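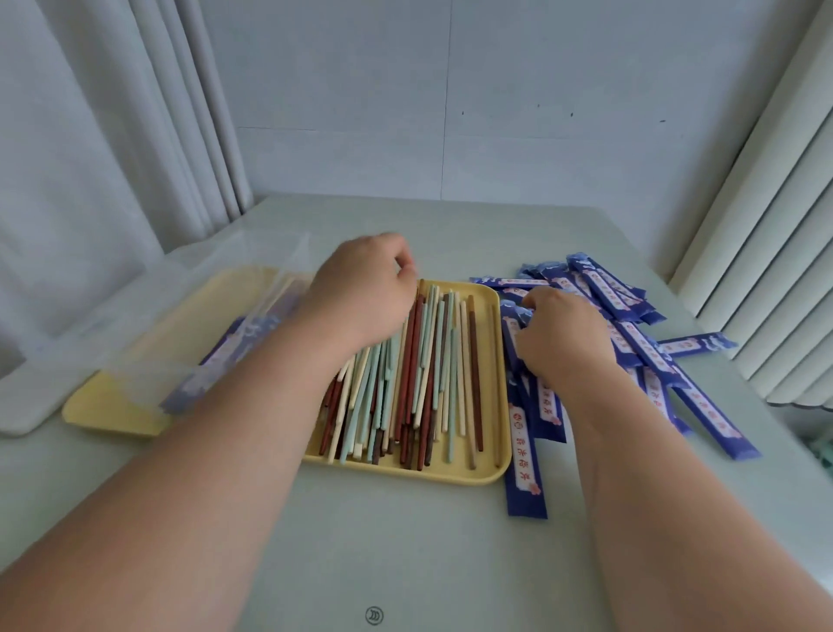
Palillos de tres colores en la bandeja amarilla, fundas azules a la derecha.

Incidencia: el pedido de fundas sale duplicado
Abierta por: Margit Lengyel, local de Flerkstead
Prioridad: media
Estado: en espera del proveedor

Jueves, 9:40. El programa de compras (Stetard) ha vuelto a generar dos pedidos de 1.000 fundas de papel. Solo confirmé uno. Es la segunda vez en junio.

10:15, Arsen Shevchuk. Soporte de Kozma contesta que seguramente se pulsó dos veces el botón. Lo dudo: los dos pedidos llevan 7 minutos de diferencia y Margit ya había cerrado la sesión.

11:05, Arsen. Piden vaciar la caché. Vaciada. No veo qué relación puede tener con un pedido que se crea en el servidor, pero queda hecho.

12:30, Margit. Pedido de prueba: sale uno solo. Ellos lo dan por resuelto. Yo no, el fallo tampoco aparecía siempre antes.

16:50, Arsen. Repetida la prueba 5 veces desde Treltberg. En 2 hay duplicado, ambas con la reposición automática activada. Enviado el registro a Kozma y pedido que reabran el caso. La reposición queda desactivada en los dos locales hasta que contesten.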